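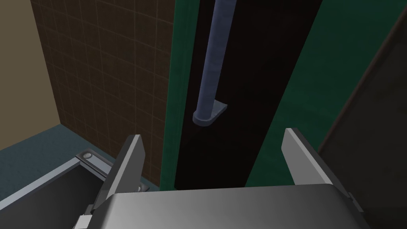
The collection of demonstrations for the Manzano household set began in April, and the work has settled into a routine that I think merits a written account. Our group at Preltia is building a body of examples from which a policy can learn ordinary tasks in simulated homes: opening furniture, moving small items, crossing a room without striking anything. Each example is a complete recording of one attempt, made by a trained operator who controls the simulated robot. The view from just behind the two fingers is the one our operators consult most during an approach. With the fingers spread wide and a pale rod hanging against a black opening between green panels, the operator must judge distance with very little shading to assist. We have found that new operators tend to hurry this part, and their recordings show it.

The target for the first phase is 500 accepted demonstrations. As of 5 July 2020 we hold 112. The figure is lower than planned, and the greater part of the shortfall is explained by our rules for acceptance, which were made stricter after the first month. Birgit Sperling, who leads the review, asked that every recording be watched in full by a second person before it enters the set. I supported the change. It has cost us time, and I would make the same decision again.

A demonstration is now accepted under the following conditions. The task must be completed as written in the task sheet. The operator may correct a mistake, provided that the correction is made within the same recording and is not followed by a restart. Long pauses are trimmed only at the beginning and the end, never in the middle. Every recording must carry a short written instruction in everyday English, composed by someone other than the operator. This last condition came from Wai-kit Man, who had noticed that operators describe what they did, while a resident would describe what they wanted done.

We also vary the starting position. In the earliest recordings the robot began each attempt from nearly the same place, and a policy trained on that small set performed poorly when it was started from anywhere else. Starting positions are now drawn at random within limits set for each room – the limits exist to keep the robot from beginning inside a piece of furniture – and the operator does not see the position until the recording opens.

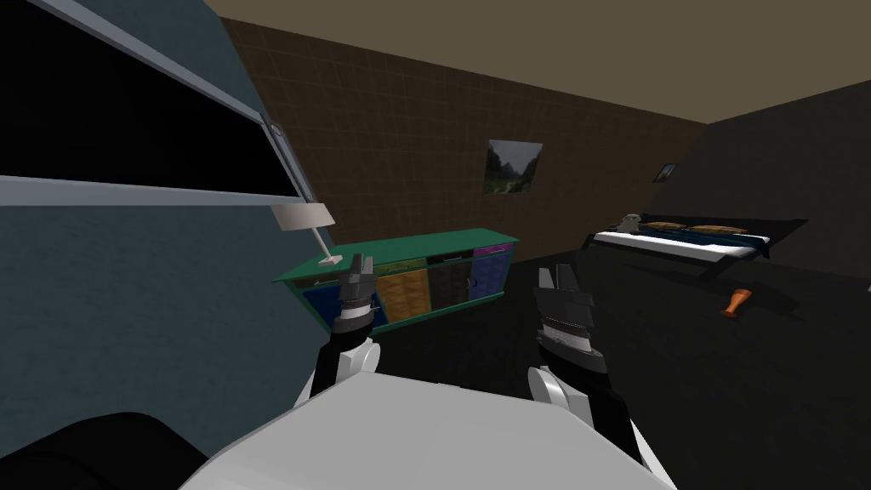
Do unsuccessful attempts have any place in the collection? They are kept in a separate store, labeled with the point at which the attempt failed, and they are not used to train the policy at present. Casimiro Carretero is using them to develop a model that recognizes failure early, and his first results are expected after the summer.

The division of work among sites has been revised as well. Operators in Drurton record in the morning, and the review is carried out by the rest of the group on the following working day. No operator records for more than three hours in one day. Aurelio Aranda maintains the task sheets and has asked that proposed changes be sent to him in writing, with the number of the sheet and the line concerned.

One matter remains open. The recording software, Skatero, stores the gripper command and the measured gripper position at different rates, and the two must be aligned before training. Our present method is to resample both to the slower rate, which loses some detail at the moment the fingers close. Crescencio Mateos has proposed storing the original streams beside the aligned ones, so that the choice may be revisited later. Storage is the only objection raised so far, and I expect that we will adopt his proposal before the next block of recordings begins.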